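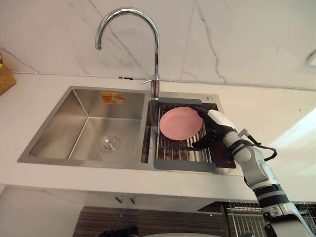

Lab diary > Skellgate kitchen > Faults

FAULT NOTES

Nov 21, 2018. Plates again. The right hand let go late on 13 of 22 runs this morning, so I gave up on the full dishwasher job and stayed with the one step: plate down on the rack over the right basin, hand open, hand away. When it goes wrong the fingers stay closed on the rim while the arm starts its retreat, and the rack gets dragged with the plate. Twice the arm hit its force limit and stopped itself. Once it didn't, and I used the stop button.

The bowl is a different story. Same hand, same speed, no late releases in 11 tries.

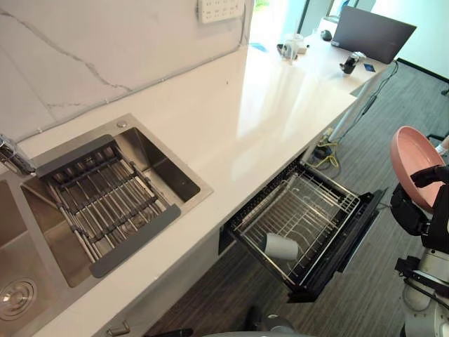
D. Esquivel, test technician

I went through the Traken logs over lunch. The open command goes out on time. The hand reports "open" 200 ms later whether the fingers have moved or not, and the arm trusts that and leaves. So the report is the fault, or most of it. I turned off the automatic retreat and put in a wait for me to press a key. Slow, but I was able to look at the hand after each release before letting the arm go anywhere.

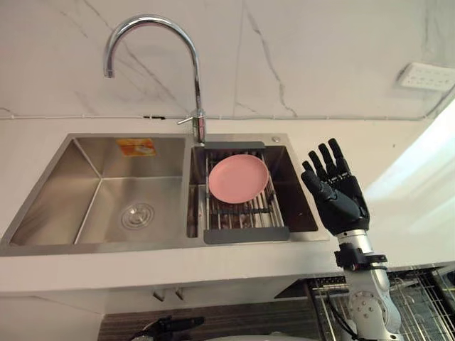

The Polter people changed the finger settings in February and I suspect this came in then. I have written to ask for the old file. Until it comes, no one works within reach of the right arm with the retreat turned on. I put that on the door too.

Wrist camera checked in the afternoon - view is fine, no need to move it. 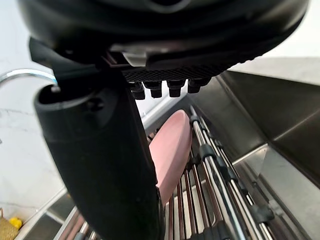

Wrist camera, pink plate or lid at the rack.

Tomorrow: old settings if they arrive, and look at the cable on the right wrist. Still need to order fuses.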